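Sedeo ribbed cups and wooden mug tree: review
Posted May 13, 2021

We have been replacing the kitchen things that didn't survive our last move, and cups were near the top of the list. I wanted something light that wouldn't chip, and a stand to get it out of the cupboard. I ended up with the ribbed plastic cups from Sedeo and a wooden mug tree from Zivance. They were bought separately, but since they get used together I am reviewing them together.

The cups

The color is a light, powdery blue. The ribs are on the outside only and run the length of the cup. They are fine and close together, so the cup looks more textured than it does in the store listing, where I took it for plain. The inside is smooth and reads as a much deeper blue than the outside, especially toward the bottom.

I like the ribs for grip. With soapy hands a smooth plastic cup tends to slide, and these don't. The downside is that anything sticky that runs down the side settles between the ridges, and a sponge skips over it. A soft brush gets it out.

The rim is thin and rolled, comfortable to drink from, with no seam that I can feel. I have had cheaper cups with a sharp line left over from the mold, so I checked for that first.
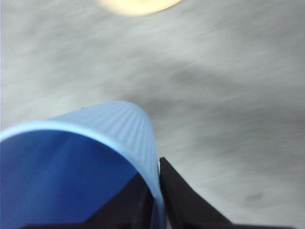 The mug tree

The tree is a round pole on a thick, flat disc, with pegs that angle upward and have rounded ends. The wood is pale with a smooth finish, and there is a faint grain on top of the base. It goes well enough with the blue. Assembly was a matter of screwing the pole into the base and pushing the pegs in. One peg was tight and needed a few taps with a rubber mallet.

The pegs point in different directions, so it pays to think about which side faces the room. I turn mine until one peg comes straight toward me and load that one last. There isn't a lot of room between a cup and the pole. If you come in too close, the rim knocks against the wood before you get to the peg. With plastic this does no harm, but I would be more careful with stoneware.

The base is heavy enough for light cups. I tried it with all the weight on one side and it stayed put – I wouldn't promise the same with big ceramic mugs. Its edge is rounded, so it wipes down easily. Dry it after wiping, as you would any wood.
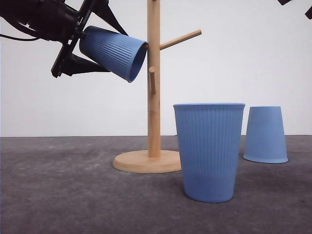 Compared with what I had before

My old stand was a wire one from Wakora. It took up less of the counter, but it rocked whenever I took a cup off. The wooden one is better in every way except size. Measure the height under your wall cabinets before ordering.

Verdict

I would buy the cups again. The tree is good for lightweight cups and worth a second look if yours are heavy.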